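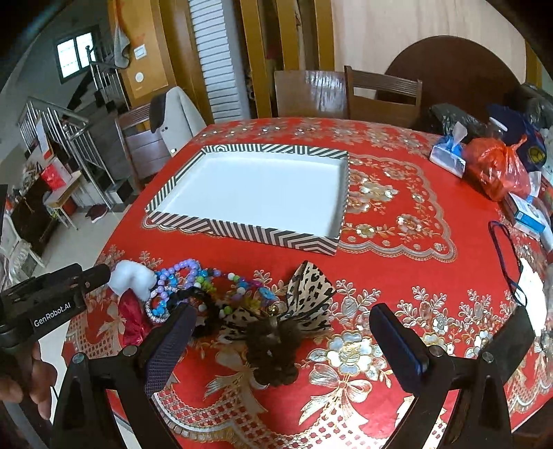

Was verrät das Abwasser über die Gesundheit einer Gemeinde?

Erstaunlich viel! Viele Krankheitserreger werden mit dem Stuhl ausgeschieden, manche auch mit Speichel oder Urin, und landen über Toilette und Waschbecken in der Kanalisation. Wer am Zulauf der Kläranlage eine Probe zieht, erfasst deshalb auch Menschen, die nie in einer Praxis waren und nie getestet wurden.

Drucken | Per E-Mail senden
Geteilt: 7 | Kommentare: 0

Einführung in die Epidemiologie
Skript zur vierten Vorlesung: Abwassersurveillance
Dozentin: Yuk-lan Kong

Letzte Woche ging es um Meldedaten und darum, an welchen Stellen Fälle verloren gehen: Jemand fühlt sich krank, geht aber nicht zum Arzt. Der Arzt nimmt keine Probe. Die Probe wird genommen, die Meldung kommt verspätet. Behalten Sie diese Kette bitte im Kopf, wir brauchen sie heute ständig, denn das Abwasser umgeht sie fast vollständig. Ich finde das nach all den Jahren immer noch großartig.

1. Ein kurzer Blick zurück

Die Idee ist älter, als viele denken. Bei Polio wird seit Jahrzehnten im Abwasser gesucht, und zwar aus gutem Grund: Der größte Teil der Infektionen verläuft ohne Lähmungen und oft ganz ohne Symptome. Wartet man auf den ersten Lähmungsfall, hat das Virus schon lange zirkuliert. Eine positive Abwasserprobe kann Wochen früher auffallen. In der Coronapandemie wurde das Verfahren dann in sehr vielen Ländern aufgebaut, teils in atemberaubendem Tempo, und seitdem kommen Influenza, RSV und Resistenzgene dazu.

2. Von der Probe zum Messwert

Der Ablauf, wie wir ihn auch in der Übung verwenden:

- Mischprobe über 24 Stunden am Zulauf, nach dem Rechen und möglichst vor der Rückführung interner Ströme
- gekühlter Transport ins Labor
- Aufkonzentrierung, Extraktion der Nukleinsäuren
- Quantifizierung mit digitaler PCR oder RT-qPCR
- Normalisierung, Glättung, Interpretation

Eine Stichprobe mit dem Schöpfbecher ist billiger, zeigt aber eben nur diesen einen Moment. Um sieben Uhr morgens sieht das Abwasser völlig anders aus als um drei Uhr nachts (überlegen Sie selbst, warum!). Deshalb lohnt sich der automatische Probenehmer fast immer, am besten durchflussproportional gesteuert.

3. Unser Rechenbeispiel: die Kläranlage Pornar

Die Gemeinde Gudeta hat 3000 Einwohnerinnen und Einwohner. An die Kläranlage Pornar sind davon 2940 angeschlossen, die übrigen wohnen auf Höfen mit eigener Kleinkläranlage. Der Anschlussgrad beträgt also 98 Prozent, ein wunderbarer Wert. An einem Trockentag kommen 700 Kubikmeter Abwasser an.

Tagesfracht = Konzentration x Durchfluss

Fracht pro Kopf = Tagesfracht / angeschlossene Personen

Bitte die Einheiten sauber mitschreiben. Das Labor liefert Genkopien pro Liter, die Anlage liefert Kubikmeter pro Tag, und der Faktor 1000 dazwischen ist jedes Jahr der häufigste Fehler in der Klausur. Und bitte durch die Angeschlossenen teilen, also durch 2940. Die Einwohnerzahl der Gemeinde ist hier der falsche Nenner, auch wenn der Unterschied in Gudeta klein bleibt. In ländlichen Regionen mit vielen Sickergruben kann er riesig sein.

Jetzt regnet es. Pornar hängt an einer Mischkanalisation, der Durchfluss verdoppelt sich, und die Konzentration halbiert sich, ohne dass auch nur eine Person gesünder geworden wäre. Rechnen Sie die Fracht aus: Sie bleibt gleich. Genau darum normalisieren wir! Wenn keine verlässlichen Durchflussdaten vorliegen, nimmt man einen Fäkalmarker als Bezug, häufig das Pepper-Mild-Mottle-Virus. Das ist ein Pflanzenvirus, das wir mit Paprikaprodukten aufnehmen und wieder ausscheiden - ein herrlich unspektakulärer Begleiter, der in fast jeder Probe zu finden ist. 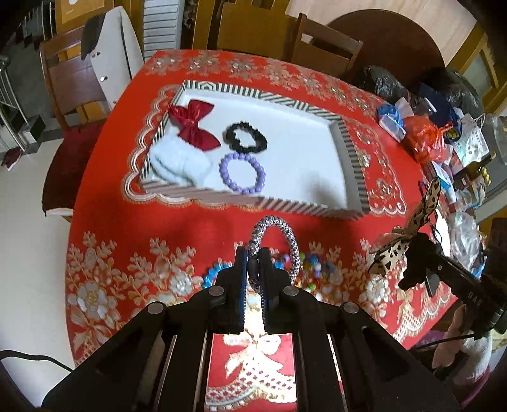 Auch nach der Normalisierung streuen die Werte von Tag zu Tag kräftig. Bei kleinen Einzugsgebieten genügt eine einzelne Person mit sehr hoher Ausscheidung, und die Kurve macht einen Sprung. Schauen Sie deshalb nie auf einen Punkt allein. Üblich sind gleitende Mittel oder eine lokale Regression, dazu ein Vertrauensbereich, und wer nur die geglättete Linie zeigt, sollte die Rohwerte wenigstens blass dahinterlegen. Am rechten Rand ist Vorsicht geboten: Dort fehlen der Glättung die Nachbarn, und ein vermeintlicher Anstieg verschwindet gern mit der nächsten Probe wieder.

4. Was sich nicht ablesen lässt

So sehr ich für das Verfahren werbe, die Zahl der Infizierten steht nicht im Abwasser. Für eine Umrechnung müsste man wissen, wie viel eine infizierte Person pro Tag ausscheidet, und das schwankt zwischen Menschen und im Verlauf der Erkrankung um mehrere Größenordnungen. Eine neue Variante oder eine höhere Immunität in der Bevölkerung kann das Verhältnis zusätzlich verschieben. Trends sind belastbar, absolute Fallzahlen kaum.

Ebenso wenig erfahren wir, wie schwer die Leute erkranken oder wie alt sie sind. Dafür brauchen wir weiterhin Krankenhausdaten und Sentinelpraxen. Und Pendler! Wer in Gudeta schläft und tagsüber in Endel arbeitet, verteilt sich auf zwei Kläranlagen, vom Wochenendtourismus ganz zu schweigen.

Ein negatives Ergebnis heißt schließlich nur, dass unterhalb der Nachweisgrenze nichts gefunden wurde. Bitte schreiben Sie in Berichten nie "virusfrei".

5. Datenschutz und Ethik

Beim Einzugsgebiet einer ganzen Stadt ist der Einzelne gut geschützt. Je weiter man in der Kanalisation nach oben geht, desto heikler wird es: ein Stadtteil, ein Wohnheim, ein einzelnes Gebäude. Lesen Sie dazu den Text zum Wohnheim Cutard im Reader. Dort wurde am Hausanschluss beprobt, bevor die Bewohner informiert waren. Mich interessiert, wo Sie die Grenze ziehen würden und ob Ihre Antwort bei Polio anders ausfällt als bei Drogenrückständen, die sich mit ganz ähnlicher Technik messen lassen. In der Übung am Montag diskutieren wir das in zwei Gruppen.

6. Aufgaben bis zur nächsten Sitzung

a) Berechnen Sie für Pornar den Abwasseranfall pro angeschlossener Person an einem Trockentag, in Litern. Liegt er höher, als Sie nach dem häuslichen Wasserverbrauch erwarten würden? Denken Sie an Gewerbe und an undichte Kanäle.

b) Skizzieren Sie zwei Kurven in ein gemeinsames Diagramm, Viruslast im Abwasser und gemeldete Fälle, für eine Welle, in deren Mitte die kostenlosen Tests wegfallen.

c) Formulieren Sie für die Gemeindeseite von Gudeta drei Sätze, die einen steigenden Trend verständlich erklären. Fachwörter sind erlaubt, wenn Sie sie auflösen.

Handskizzen reichen völlig, abfotografiert und lesbar. Die Tabelle mit den Messwerten aus Pornar liegt im Kursordner, die Spalte "Durchfluss" steht in Kubikmetern pro Tag.

Drucken | Per E-Mail senden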